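Isider Community Help
Workplaces and Shared Rooms

Keeping small parts in order on a long shared worktable

Posted by Dayana Pacheco, December 2022

I am responsible for the upkeep of a shared workroom on the second floor of the Cisneros building. The room contains a long white worktable with a fabric partition running beside it, and it is booked by several groups in turn. Users are permitted to leave small items out between sessions, and this arrangement has become difficult to manage. Loose pieces are moved, mixed with those of other groups, or swept up with the packaging.

Our present guidance states only that the table should be left tidy. I would be grateful for advice on wording that is more exact, and on whether trays, mats or bags are best suited to small items in regular use. The budget available is 116 pounds. Drilling into the table is not permitted, and nothing may be hung from the partition.

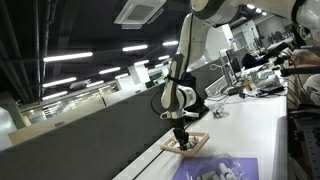 Storage at the table should be divided according to how often an item is handled. Pieces in use during a session belong in a shallow open tray, and pieces held in reserve belong in a closed bag or box. A square wooden tray with raised edges, such as the one holding the small white pieces, is well suited to the first purpose. The clear plastic bag on the purple mat is acceptable for the second, provided that it carries a label with the name of the group and the date on which it may be removed. Clear items set down directly on a white surface are easily overlooked, and I would ask users to place them in a tray or on a coloured mat without exception.

Reply by Tõnu Eglītis

I had charge of a similar room at Floneo until July and can offer the wording that was adopted there:

"All small items must be kept in a tray, bag or box. Each container must be labelled. Items found outside a container at the end of a booking will be transferred to the lost property drawer and held for 2 weeks."

The notice was fixed at each end of the table and repeated in the booking confirmation. With regard to mats, I recommend one colour for each group. Mats should lie fully on the table and should not overhang the front edge, where they are liable to be caught by a sleeve. Felt pads may be fitted under wooden trays if the surface marks easily. We purchased trays in two sizes and found that the larger size was seldom requested.

Reply by Ura Facilities Desk

Use boxes with lids. Trays get knocked.

Reply by Dayana Pacheco

Thank you both. The Floneo wording will be put to the groups with one amendment, namely that the holding period will be extended to four weeks. Lidded boxes will be offered for reserve stock only. I should still welcome a recommendation for labels that can be removed from untreated wood without leaving a residue.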